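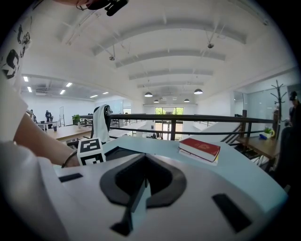

Features > Campus > Clubs

Upstairs with the Pravness gripper club

Quarter to four, January, and Ada Orlandini is already behind. She runs the student manipulation club at Pravness, and the Hennessy round is 6 weeks out. Small objects only this year. Bottles, cubes, lids. No arms allowed until the second stage, so the whole winter goes into hand-held grippers and the demos people record with them.

Target is 900 clean demos. They have 46.

"We threw a lot out," Orlandini says. Bad tracking mostly. The marker cube goes out of view, the pose jumps, and thats the run gone. Start again.

Iraklis Vasilakis, second year, wrote the script that does the throwing out. Not popular for it. He'd like it stricter. He also wants softer pads, a wider opening, and more sleep, in that order. 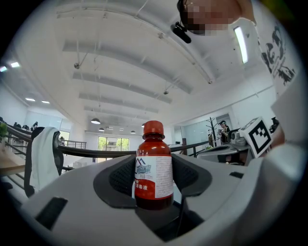 A small red-capped bottle held between the gripper's mesh-textured pads.

Bottles are the club's sore spot. Last year's entry, Tulen, crushed one in front of the judges. Brukora, the new one, is meant to be gentler, and the argument upstairs is over how gentle. Too soft and a full bottle slides. Too firm and, well, Tulen.

Orlandini wants three people recording every afternoon from now on. Different hands, diferent habits. Vasilakis thinks two good ones would do it. They were still going back and forth on that when I left for my train.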